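Giving up the car, a month in

I said I'd report back on Mondard after a month, so I will, though I suspect the people who wanted a yes or no are going to be annoyed.

For anyone who missed the last post: we sold the Kopecký estate in February, after it failed on the rear brakes and then on something to do with the subframe that I stopped listening to once I heard the price. Instead of buying another one we signed up to Mondard, which offers "membership mobility". You pay 93 pounds a month, you open a car with your phone, and you drive off. Fuel and insurance are in the price. So is a fair amount of talk about freedom.

I have been told cars were about to become a service since I was old enough to rent one. Every few years somebody with a clean shirt explains that owning a lump of metal that sits idle all day is irrational. He may be right. My freezer sits idle most of the day too and I wouldn't want to book it.

What you find at home, first of all, is that you spend evenings planning. I used to stand in the kitchen at half past seven and decide to go to the tip. Now I stand in the kitchen and look at a map of little green dots, and then at the same map again ten minutes later.

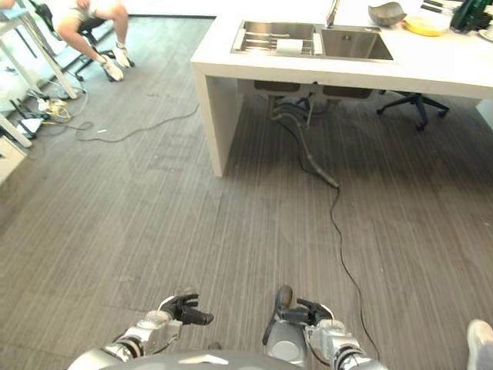
The kitchen, end of the island.

In the first month I made 17 bookings. Four of them went wrong in some way. Twice the car wasn't in its bay, once the app wouldn't end the trip and kept the meter running while I stood beside a locked car in the rain, and once the thing was there, unlocked, with a child's shoe and half a sausage roll on the back seat. I reported the sausage roll. I got a five-point "cleanliness credit", and I still have no idea what a point buys.

The cars themselves are fine. Ours are mostly the little electric Sterkirell, which pulls away nicely and has seats like a dentist's waiting room. The range on the screen said 244 miles one Saturday morning, and I had used well over half of it by the time we reached my sister-in-law's, which by any map I own is nowhere near that far. Cold weather, says the help page. Heater, says Andor Veres, who runs the garage on Prurnden Road and has never liked anything you can't pour oil into.

I went to see Andor because I wanted somebody to talk me out of it, and he did his best. His view is that these schemes work while there's an investor covering the losses, and then one day the bays are empty and you get an email thanking you for being part of the journey. I asked him which scheme he had in mind and he said all of them. I don't quite buy that. The car club Kinga Bakos belongs to has been going for years with a handful of battered hatchbacks and a spreadsheet, and she's never been stranded. But it doesn't want to change anyone's life either. It wants the mileage written down.

Then there's the money, where I expected to be converted.

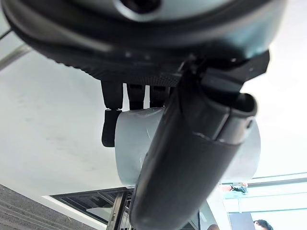
The 93 pounds is only the start of it. There's an hourly rate on top for anything over the monthly allowance, and the allowance goes quickly if you park at the other end and the clock keeps ticking – as it does, unless you hand the car back and hope it's there when you come out. I did hand it back once, outside the cinema. It wasn't there when I came out.

Even so, I've added it up and we spent less than the Kopecký cost us in its last winter. That isn't a fair test, given that the Kopecký was dying. Against a healthy old car I think it would be close, and I'd be surprised if Mondard came out in front once the joining discount ends.

Tarek Hattar wrote to ask whether it would do for a family with two small children. I'd say no, mostly on account of the car seats, which you have to carry to the bay and back. He may have stronger arms than me.

We're keeping it until the summer. I've also started looking at adverts for estates, just in the evenings, while the green dots load.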